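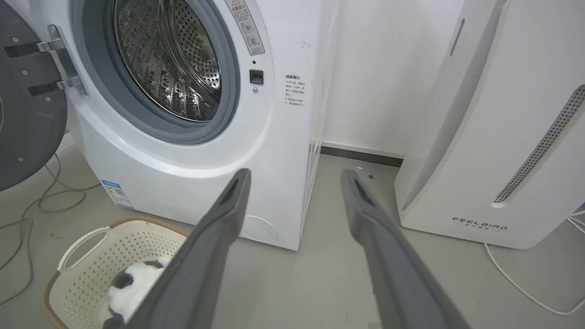 Figure 3. Front-loading washing machine with the door open, showing the perforated drum and the rubber door gasket.

3.2 Wash procedure and fiber collection

Fiber release was measured for two fabrics, a polyester fleece and a cotton and polyester jersey, both bought from Zendik as uncut rolls. Each roll was cut into squares and the edges were sealed with a double hem, as loose threads at a cut edge can add to the count (Van der Linden, 2019). Squares were stored in closed paper bags until use.

All loads were washed in front-loading machines of the general type shown in Figure 3. Before each test load, the machine was run empty twice and the gasket was wiped by hand with a damp cotton cloth. The cloth was rinsed over a filter and the rinse water was kept as a blank. Skipping this step in the September pilot gave high readings for the first load of each series, so those loads were left out of the analysis.

Test loads weighed 859 g dry and were washed at 30 °C without softener. Drain water was led through a hose into a steel tank and stirred by hand. A sample of 500 mL was drawn from the middle of the tank and passed through a glass fiber filter. Filters were dried overnight in covered dishes and weighed the next morning on the same balance.

Water hardness differed between the two sites. The Plultport laboratory draws from a river supply, and the Tokgate laboratory from a deep well with much harder water. We did not soften the water at either site. Results are therefore given separately in Table 2, and the two sets should not be pooled.

Fibers shorter than 100 µm were hard to tell apart from detergent residue under the microscope. They are included in the filter weights but not in the length distributions in Section 4.1.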